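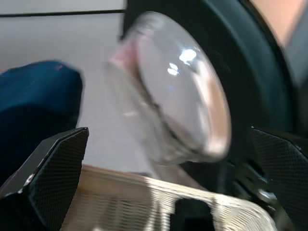 Gurnum Laundry is a set of wrist-camera recordings for learning washing machine tasks from hand-guided demonstrations. Each operator completed three practice runs before recording. Motion blur is common, as on the glass bowl seen between the two fingers, and we left such pictures in.

Episodes are stored one per folder, with gripper width and pose alongside the video. Version 9 is dated 9/24/24.

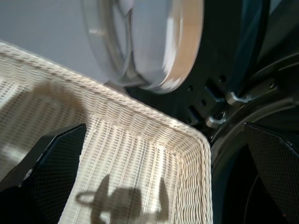
Anisa Liem asked whether pauses should be trimmed before training. We keep them — the loader can skip them with min_motion.

Known limits: 40 episodes lack gripper width.

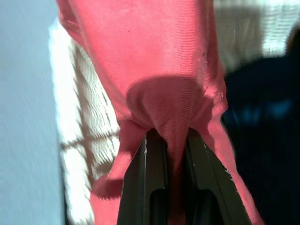
Grasp labels were added by hand in July. A grasp on fabric counts as closed once the cloth bunches above the fingertips, as the pink one does, even if the tips don't quite meet.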